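Conservation of Bound Materials, Handout 6: Leather Deterioration and Storage

Vegetable-tanned leather fails by two routes. Acid hydrolysis breaks the collagen directly, while oxidation attacks the tannins and fats and leaves the fibre exposed. The powdery surface known as red rot is the late stage of both. Wear at corners and joints is mechanical and should be recorded separately.

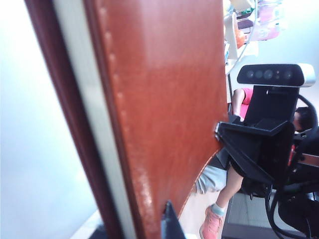 L. Vasylenko

Surface terms used in this course: scuff (grain disturbed, no loss), abrasion (grain partly lost), loss (fibre visible). Gloss is recorded as even, patchy or absent. A high gloss says little about condition, as old dressings and modern finishes both produce it.

Storage. The Amcombe store is held at a steady relative humidity, logged every six hours. Swings do more harm than a constant value slightly off target. A February cold spell will pull the reading down faster than the plant can correct it, so the log should be read daily in that month.

Shelving. Volumes of ordinary size stand upright, supported on both sides – never leaning. Large or heavy volumes lie flat, with the largest at the bottom. The Grunbridge survey sampled 400 volumes from a collection of 2000 and graded 272 as stable.

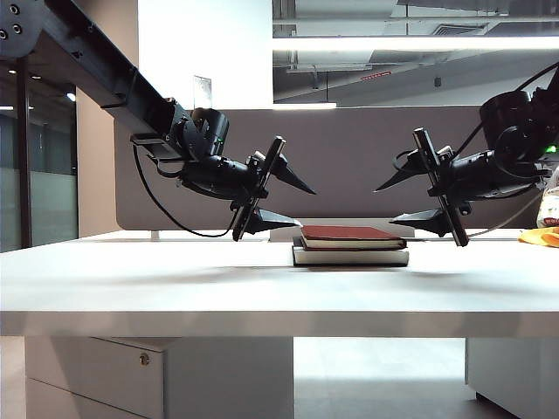
Fig. 2. Books stacked at the centre of a white tabletop.

Stacks are kept low so that the bottom volume can be reached without dragging the others. Boxes should fit closely; a loose box abrades the corners each time it is moved.

Reading for next session: the Brellevham storage notes, section on enclosures.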